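Annex C, Unit Two

The fault was logged at lap 193 and closed the same afternoon, which was the first thing Neema Mwaipopo disliked about it.

She read the log in the Brirkemside office with the heater on. Unit Two was a Jodora pacing robot, running endurance trials on the athletics track for a client called Mevari. At lap 193 it had left its lane on the bend, held 5 metres per second, and stopped only when the kerb stopped it. Fares Moussa, the technician on shift, had written: "Lane estimator lost left line. Reset. Resumed."

"Resumed," she said.

"It passed self-test." Moussa had a travel mug and didn't put it down. "Colour balance drifted when the cloud came over. I retuned it."

"And the stop command?"

"I pressed it."

"When?"

He turned the mug a quarter. She pulled up the radio trace and scrolled to the timestamp. Command sent. Command received. Then 785 milliseconds in which the drive controller, a Tilahun part fitted in July, had gone on asking the lane estimator for permission to brake. The estimator had no line, so it had no answer. The controller waited for one until the watchdog expired. By then the robot was on the kerb.

The camera had nothing to do with it. Any loss of line would have done the same, in any light, with anyone in the next lane.

She opened a new report, dated it 2019-09-09, and changed the classification from perception to braking. Moussa read it over her shoulder.

"They'll ground both units," he said.

"Yes."

She attached two views from the trial to Annex C — he watched her do it — and typed the line that went underneath.
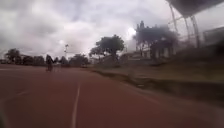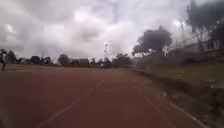
Annex C. Trial track, overcast, white lane markings visible in both views.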